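Fellwood Parallel Gripper, Angled Fingers (sold as a pair)

Price: $267 per pair
Part no. 2283
In stock, ships from the Aranda warehouse

I'll be upfront – I stock these because I got tired of recommending other grippers and then apologizing for them. The Fellwood is the one I put on my own two-arm bench, and after running it against the Isden and the Fullside all through December, it's the one I left bolted on.

The thing I like most is the fingers. They come in at an angle, so two grippers can get really close to each other over the same small part without the bodies knocking together (my Isden pair has straight fingers and I spent half my time rotating wrists to make room!). If you do handovers, where one arm picks something up and passes it to the other, you'll notice the difference the first afternoon.
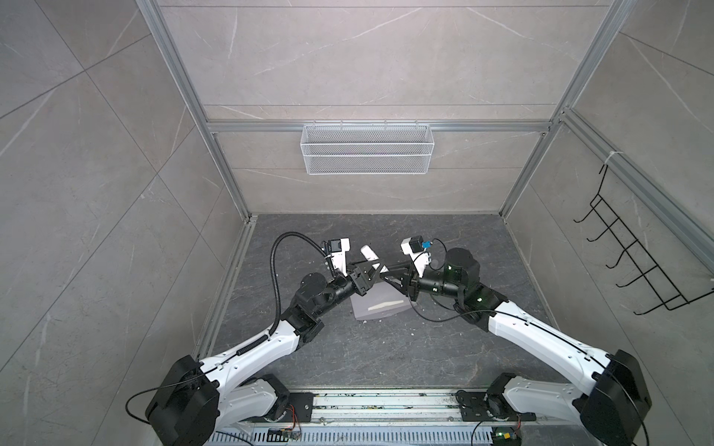 Can I run these on a single arm, or do I need two?

One arm is fine. They come in pairs because that's how Fellwood boxes them, and plenty of people mount one and keep the other as a spare. Each has its own cable and its own address, so you just leave the second one out of the config.

How they compare, from my own bench:

Fullside: the strongest squeeze of the lot, and great if you're moving blocks or bottles. It's clumsy with thin stuff, though, and it crushed a couple of paper tubes on me before I got the force limit sorted out.

Isden: very smooth, very quiet, nice software. Straight fingers only. The pads wear fast and replacements take forever to show up.

Fellwood: a bit louder when it closes, and the manual is thin. But it holds light, skinny parts well and it comes back to the same spot every time. I did 200 handovers in a row with the Fellwood and dropped 2, both my fault for teaching a sloppy start position.

Wrist cameras: the bracket holes are on top of the mount, so you can look down along the fingers. Leave slack in the camera cable. Valeriano Gallardo wrote in to say a wide loop over the wrist works better for him than tying it tight to the link, and I've switched to doing it his way.

In the box: two grippers, two cables, mounting screws, one spare set of finger pads. The adapter plate is separate, so check your wrist bolt pattern before you order, or send me your arm model and I'll look it up.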